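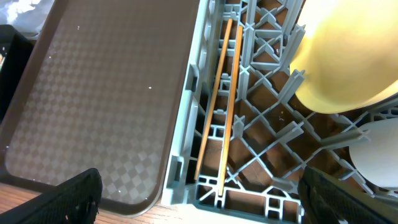

Fixing a Gripper That Drops Chopsticks

Last month my arm started dropping chopsticks. Bowls were fine, plates were fine, but anything skinny would slide out halfway between the dish rack and the tray, and the arm would happily carry on to the drop point holding nothing at all. If yours does this, please don't start by cranking up the grip force like I did! I lost a whole evening and cracked a fingertip pad.

I'm running a Harden two-finger gripper with the Beltgate controller, so your menus may look different, but the order of things should carry over.

First, stop the arm properly. I mean the real stop button and then the power, with the arm parked low. Pausing the program leaves the fingers live on mine, and I found that out with my thumb between them (no damage, some swearing).

Next, look at the fingertips. Mine are black with a textured face, and the texture was packed with a greasy film. Dish soap, an old toothbrush, a rinse, and let them dry completely. Check the screws while you're in there. One of mine was loose enough to turn by hand.

Power up again and redo the zero. Close the fingers on nothing, slowly, and read the position. It should say 0. Mine said 3, in millimeters, so the controller thought it had closed on something when there was still a gap — wider than a chopstick at the thin end. Run the zero routine, then open and close a few times to be sure it sticks.

Now fix the part that let the fault hide. In the Beltgate settings there's a hold check, and it ships turned off. Turn it on and set it to look again 100 milliseconds after the lift. If the fingers have closed past your minimum width, the arm should stop and complain. Set that minimum with the thinnest thing you handle.

Last, test at low speed with one chopstick in the rack's side channel, where the fingers have to come down close to the wall. Keep a hand near the stop. I did 113 picks before I trusted it at full speed, which is probably overkill, but I'd already fished enough chopsticks off the floor.

I recheck the zero every 1,000 cycles now. If the number creeps up again by June I'm ordering new fingers.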